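4.2 Where the cloths live

Of all the household goods in our study, cleaning cloths were the ones people had the least to say about and the most trouble with. A saucepan has a cupboard. A passport has a drawer, or at any rate a drawer where everyone swears it was last seen. A cleaning cloth has a general area. Our participants in Trunddale and Lulthorpe could point to that area without getting up from their chairs, and it usually covered most of the space under the sink, part of the counter, and the edge of a bucket.

We had gone in expecting a system. Earlier interviews for the Stastside pilot had left us with the impression that households sort cloths by color, one for the bathroom, one for the kitchen, and so on, and that colored multipacks are bought with this in mind. Most of the 50 households in the main sample did own cloths in more than one color. Most also described a color rule when asked. The rule tended to last until the second question, which was what happens when the right color is in the wash. "Then I use the other one," one participant told Young-sook Do, with the patience people keep for researchers.

The diary entries bear this out. Participants were asked to write a line each time they put a cloth away, and over the study period they produced 1,117 lines, a good many of them the word "sink." Yuxi Xue coded these by destination and by whether the writer seemed to regard the destination as final. Very few did. The cloth on the faucet was on its way to the hook, the cloth on the hook was on its way to the wash, and the cloth in the wash was, in one memorable entry, "somebody else's problem until Saturday." We call these stopping places way stations, a term that one reviewer of an earlier draft thought too grand for the rim of a bucket. We have kept it.

Containers make the matter worse in an interesting way. It would be reasonable to suppose that a household with a bin for cloths has its cloths in the bin. In our sample, adding a container often added a way station. Cloths that had previously been in one heap were now in a heap and a bin, and the diary writers began to make fine distinctions between the two that they could not explain at interview. A second container did the same thing again. Figure 3 shows a typical tabletop spread of the kind we used for the sorting task, with three containers and cloths in several colors. 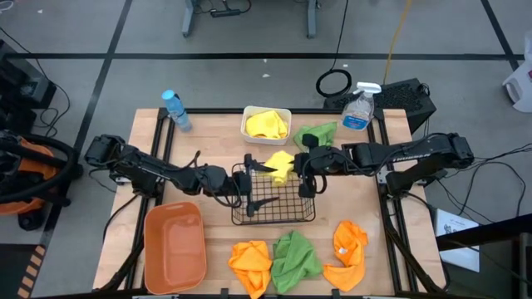 Figure 3. Cloths and containers during the sorting task. A yellow cloth is held at the rim of the wire basket; another is in the white bin. The tub at lower left is empty.

The choice of containers mattered more than we had planned for. The wire basket was treated throughout as a serious object. Participants assumed that things in it were airing, and they were reluctant to put a cloth there that they had decided was dirty. The small white bin, on the other hand, was read as storage for clean cloths by about half the people who saw it and as a hamper by the rest, and both groups were surprised that there was another view. The orange tub attracted hardly any theory at all. People put things in it when they wanted to stop doing the task.

Color did return at this stage, though in a form that would disappoint the makers of multipacks. Asked to sort a mixed set, participants nearly always began by putting like with like, and went on doing so until the odd cloth turned up. A lone lime-green cloth next to a darker green one could hold a session up for longer than all the yellow and orange cloths together. Some put the greens together and looked unhappy. Others left one of them out on the table, where it stayed. Folding followed the same pattern: those who folded the first cloth rarely folded the last, and the remainder were placed in what Do's field notes record as "a considered crumple."

Spray bottles deserve a word. We put one out as a distractor, and it performed far above its role. Several participants would not begin until they knew whether it went with the cloths, and two moved it into a container ahead of any cloth. Under the Shim scheme, which sorts household goods by the task they serve, this is perfectly correct. Under every other scheme we consulted it is a bottle in with the laundry. We return to the disagreement in Section 5, where it accounts for more of the variance than we would like.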